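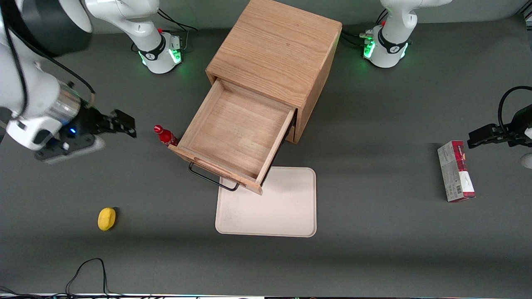
Journal > Small Furniture > Drawers

I have wanted a small wooden cabinet for the side table for a long time, something that would take the bits and pieces that collect there and give them a lid, so to speak. I finally have one. It is a plain box with a drawer, in a pale orangey wood with a fine streaky grain on top, and I have been living with it for three weeks now.

I bought it from Somard, the second-hand place behind the bus station in Stisamell. They had two, and the other had a crack in the side. Mine cost £21, and I carried it home on the bus on my lap.

The drawer is the good part. It runs on black slides fixed to the outside of the drawer walls, and the handle is a black metal bar with both ends bent in to meet the front. The front board is a good deal thicker than the sides and has some reddish-brown marks in the grain. I thought at first these were stains and went at them with a damp cloth. They are in the wood. I have decided I like them.

When I first got it home the drawer stuck at the halfway point. I took it out, which on this sort of slide means pressing a small lever on each side and pulling evenly, and found a good amount of fluff and one drawing pin. I cleaned the slides with an old toothbrush, wiped them down and put a very small amount of silicone spray on a rag and ran it along the metal. Don't spray it straight on, it gets on the wood and leaves a patch. After that the drawer ran well enough to open with one finger. It still makes a slight click as it goes home but it did that before.

The inside needed very little. The bottom is smooth and I only vacuumed it and left it open overnight to air. I had planned to line it with paper and even bought a roll, but the paper kept sliding forward every time I opened the drawer, so I took it out again. The roll is now in the hall cupboard with the others.

Deciding what goes in has taken longer than the cleaning. My first attempt was to put everything in, which meant that within a couple of days I was digging under the stamps for the scissors. So I emptied it and started again, with the drawer pulled right out and everything spread around it on the table. I'd recommend doing it that way. With the drawer bare you can see how much room there is, and it is always less than you think once the walls are allowed for.

Besides the usual pens and string there were things that had no business being in a drawer at all. A small red bottle with a round cap, which belongs with the other bottles. A little red and white carton. Something yellow and lemon-shaped that should have been in the kitchen. None of these went back in.

I also have a shallow tray, a pale pinky white one with rounded corners and a thin rim. I had meant to use it inside the drawer as a divider. I didn't measure first. It now sits on the table in front of the cabinet and takes whatever comes out of my pockets when I get in. The only trouble is that the drawer opens over it, handle and all, so anything tall in the tray gets knocked. Keys are fine. A mug isn't – I found that out in June and had to dry off the electricity bill.

What went back in the drawer in the end was this: scissors, tape, stamps, the good pen, a tape measure, spare batteries and the little screwdriver for my glasses. That fills nearly 2 thirds of it and I am trying to leave the rest alone.

I have also changed where the cabinet stands. Square to the wall it looked neat, but I had to lean across the table to get at the handle. Turned at an angle, with the drawer opening towards my chair, it is much easier to reach. It takes up more table that way. The dark grey top shows every speck of dust as well, so I lift the cabinet and wipe under it when I do the rest of the room.

Still to do: felt pads for the bottom, as it scrapes when it is moved. The ones I ordered from Plillard were too thick and made it rock, so they are going back and I will try cutting some from an old place mat. I may also wax the top. A tin of Sepp has been sitting in the shed since I did the bookshelf, and I want to test it on the underside first in case it turns the wood darker.

Contact | © Drawers and Other Small Matters | Back to top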